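New Storage Desks and Folders Arrive at the Sakgate Office

Nivutlow, 4th May – The office service Vullent has begun to change the furniture and the paper filing in its rooms on Sakgate. The first wooden desk cabinets are already standing in the work area, and the remaining ones are expected in June. In total, 25 workplaces will receive a cabinet with a drawer that can be locked.

Until now, the tenants of the building kept their contracts, invoices and letters on open shelves in the corridor. This was practical when the house had only a few tenants, but it became difficult after the second floor was opened. Papers were put back in the wrong place, and sometimes a whole binder was missing for several days. In a survey which Vullent made among its tenants last winter, safe storage close to the desk was the most frequent wish, before better lighting and a larger kitchen.

The company decided for a simple solution. Every tenant receives a low cabinet in wood finish, placed in front of the long white counter, and a set of new folders. The folders are delivered in plastic film and the label is left blank, so that each tenant can choose the name and the order. A set has four folders, and more can be requested at the reception.

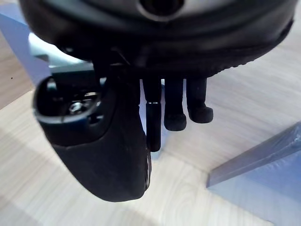
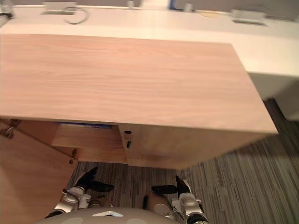
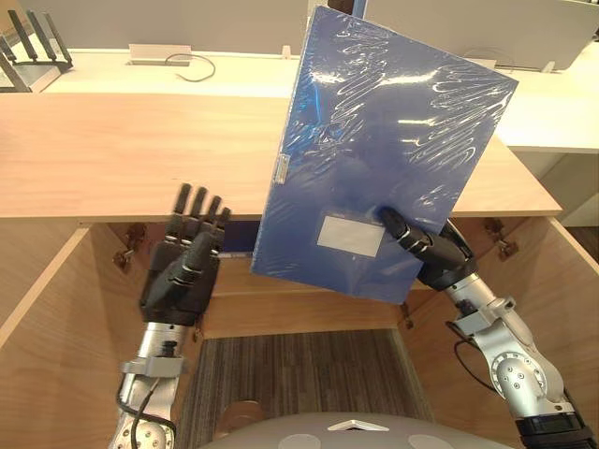
The work area on Sakgate, with its wooden desktops.

According to the plan, the shelves in the corridor will be emptied floor by floor. Vullent counted 293 binders on them at the beginning of the spring. Many of these are older than the law requires, and tenants are asked to look through their own papers before they move them. Old documents can be brought to the locked container beside the copy room, where they are collected for shredding. What nobody has claimed by the end of June will be stored in the basement for three months.

Each cabinet comes with its own key, and the tenant signs for it at the reception. A second key stays in the safe of the house management. If a key is lost, the lock will be changed and the tenant pays for the new one. Vullent asks that keys are not left in the lock in the evening – the rooms are cleaned after office hours, and the cleaning firm does not want to be responsible for open drawers.

The cabinets were ordered from Pant, a furniture maker which also supplied the meeting tables on the first floor. The rent of the workplaces will not change in this year because of the new furniture. Tenants who prefer to keep their own cabinet may do so, if it fits under the window and does not block the way to the emergency exit.

The reception on Sakgate hands out keys and folders every morning until noon. Tenants of the second floor should come first, and the date for the ground floor will be announced by a note at the entrance.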